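Acoustic Screening in an Open-Plan Design Studio

Student project report, Interior Architecture, Year 3
Submitted 9/21/21

1. Background

The Zoditz building was converted from a print works and let as shared studio space for small design practices. The main hall has a concrete soffit, a hard floor and single glazing on the north side. Tenants had complained of poor speech privacy, mainly at the desks closest to the meeting area. The project set out to measure the problem and to test whether hung fabric and freestanding furniture could reduce it without fixed building work.

The landlord, Jirport, ruled out any fixing to the soffit. All measures therefore had to stand on the floor or hang from the existing rail.

2. Method

Reverberation time was measured at six positions using an interrupted noise source. Speech levels were logged at the same positions on three working days. Readings were taken with the hall bare, then with heavy curtain on one side, then with curtain and open shelving together. The floor area is 163 square metres and the mean ceiling height is a little over four metres.

Curtain was hung at double fullness, so that the folds gave extra depth of material. A flat hanging of the same cloth was tried first and discarded, as its effect at low frequencies was too small to separate from measurement error. 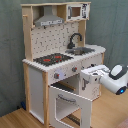
Fig. 1. Play kitchen with fabric backdrop and wooden floor.

3. Results

With the hall bare, reverberation time in the middle bands was well above the value we had taken as a target. Curtain alone brought it down by up to 30 per cent at the positions nearest the fabric. Positions on the far side changed very little. This was expected from the layout, but the difference was larger than our model had predicted.

Adding the shelving gave a further small drop. Its main use was in breaking the direct path between the meeting area and the desks. Shelves filled with samples and box files performed better than empty ones — the empty units let most of the sound straight through.

Speech levels at position four
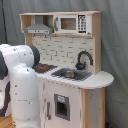 fell only when both measures were in place. We repeated this set in December with the heating fans off, and the pattern was the same. The earlier readings at this position had been affected by fan noise and were left out of the averages.

4. Cost

The curtain and track came to 474 pounds. The shelving was already owned by one of the tenants, Cernutis, and was lent for the trial. Buying it new would more than double the total. A fixed partition was not priced, as it would need consent from the landlord and changes to the fire plan.

5. Comments on the draft

The draft was sent to the tenants before submission. Most replies dealt with access and the loss of daylight at the rear desks.
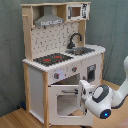
Buenaventura replied that the curtain had made telephone calls easier, but that the averages hid the worst hour of the day, and asked for the late morning readings to be shown separately.

These are now given in Appendix B. They do show higher levels than the daily mean, though the order of the three arrangements is unchanged.

6. Further work

The trial covered one side of the hall only. A second curtain on the glazed side should be tested, with light levels logged at the same time. The rail there is rated for a lower load and would need checking first. Cloth samples and the raw data are held in the department store.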